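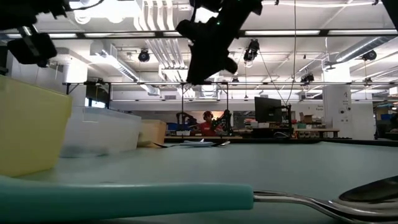
Spoon with the teal handle, bins behind.

Search this notebook
Search

August, natural dye bench, started 8:30 a.m.

Third go at the onion skin bath. The last batch came out streaky on the wool and nearly colorless on the cotton, so today I changed the mordant and left everything else alone. Vinh Mai thinks the streaks were from crowding the pot. I think the skeins weren't wetted out long enough. Could be both.

Fiber: 528 g wool from Paltetti, scoured yesterday, plus a few cotton strips cut from the old sheet. Soaked overnight in plain water with a drop of dish soap.

Mordant for the wool: alum at 12 percent of dry weight, cream of tartar at 5 percent. Dissolved both in hot water first, then topped up the pot. Brought it up slowly and held it just under a simmer for an hour. Turned the skeins by hand - no stirring, it felts.

Cotton went into a tannin bath and then alum with washing soda. Gonçalo Pinheiro warned me this foams when the soda goes in. It does. Use the tall pot next time. 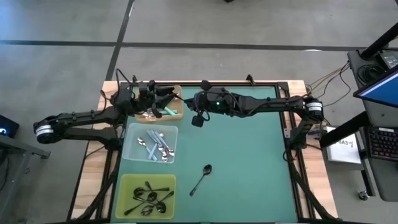
Dye bath

Skins simmered for an hour and strained through the cloth twice. Bits still got through. Begoña says to let the liquor stand and pour from the top, which I'll do if there's time.

Split the bath across 3 pots:
- A: plain
- B: pinch of iron, dissolved separately
- C: plain, cotton only

Iron pot stays marked and stays on the bottom shelf. Thịnh Kim had a whole yellow batch go olive last month from a shared ladle.

A is a good strong orange-gold, even from end to end. B went to a dull moss green within ten minutes of the iron going in, so I pulled it early.

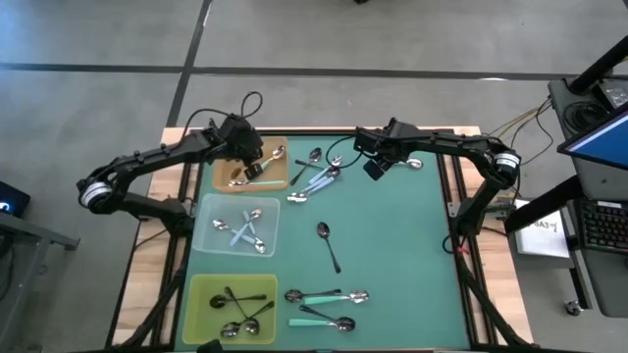
C is still disappointing - a pale straw, patchy at the folds. I've left it in the cooling bath overnight. If it hasn't picked up by morning I'll redo the tannin step at double strength on fresh strips.

Still to do: rinse A and B, tag them, cut samples for the window test. Ask Phong Phí for more skins, we're nearly out.

2 comments
Share 5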